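4. Storing Dried Food and Setting Up the Pantry Log

This section covers what to do with food once it comes off the trays of the Standari countertop dehydrator. For loading trays and choosing a drying temperature, see section 3. For cleaning the fan cover, see section 6.

4.1 Before you start

You will need:
Clean, dry containers or bags
Labels and a permanent marker
The pantry log sheet from the back of this guide, or a notebook
A kitchen scale (optional)

Wash your hands and dry them fully. Wipe down the counter and let it air dry.

4.2 Cooling

1. Turn the dial to OFF and wait for the fan to stop.
2. Unplug the unit.
3. Lift the trays out from the top down and set them on a rack or a folded towel.
4. Let the food cool to room temperature. Thin slices are usually ready in 21 minutes. Whole berries and thick pieces take 44 minutes.

Caution: Do not pack warm food. Moisture comes off it inside the container and the batch can mold.

Note: Do not leave cooled food out overnight. In a humid kitchen it starts to take up water again within a few hours.

4.3 Checking dryness

1. Pick one piece from the center of each tray and one from the edge.
2. Tear or bend each piece. Apple and pear should be leathery with no wet spots at the tear. Carrot, celery and onion should be brittle. Herbs should crumble.
3. If a center piece fails and an edge piece passes, rotate the trays and dry for another hour.
4. If both fail, return the whole batch and check the vent. The vent must be fully open for the last part of the cycle.

4.4 Conditioning fruit

Fruit pieces never dry quite evenly. Conditioning lets the moisture even out before long storage. Vegetables and herbs do not need this step.

1. Fill a jar two-thirds full and close the lid.
2. Leave it on the counter, out of the sun.
3. Shake the jar once a day for a week.
4. Look at the inside of the glass each time. If you see fog or drops, put the fruit back on the trays.

Caution: If you see any mold, throw out the whole jar. Do not pick out the bad pieces.

4.5 Choosing a container

Glass jars with tight lids are best for anything you plan to keep into the winter. Fruit dried at the end of the summer will normally hold until December in a cool cupboard, and often longer.

Zip-top bags are fine for short storage and for the freezer. Use the heavier kind. Thin sandwich bags let air through and tear at the seam.

Do not use the plastic box the Standari ships in. The lid is only a dust cover.

4.6 Filling and sealing bags

1. Write the label first and stick it on the empty bag. Ink does not take well on a full one.
2. Open the bag and hold it upright by the top corners.
3. Add the food. Leave the top inch clear.
4. Wipe any crumbs or powder from the zipper track.
5. Close the zipper to within a finger's width of the end, press the air out from the bottom up, and finish the seal.
6. Squeeze gently. If you hear air, open the bag and repeat from step 4. 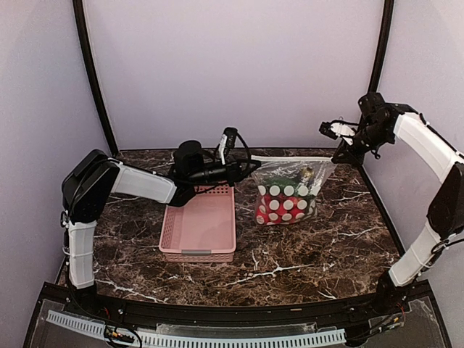 Lilian Massawe wrote in to add that she packs onions in two bags, one inside the other, and still keeps them on a separate shelf — her dried apples once tasted of onion for a whole month. She also asked whether the bags could be washed and used again. Bags that held fruit or herbs can be. Discard any that held jerky or onion.

4.7 Filling in the log

1. Give each batch a number. Carry on from the last one and do not start over each year.
2. Write down the food, the date, the drying time and the container.
3. Put the same batch number on the label.

Sample entry:
Batch 147
Pear slices, peeled
Mar 8, 2020
Two jars, one freezer bag
Conditioned: yes

Put new batches at the back of the shelf and use from the front. Check every container once a month, and log anything you throw out along with the reason. If the same food fails twice, go back to 4.3 and add an hour to the drying time.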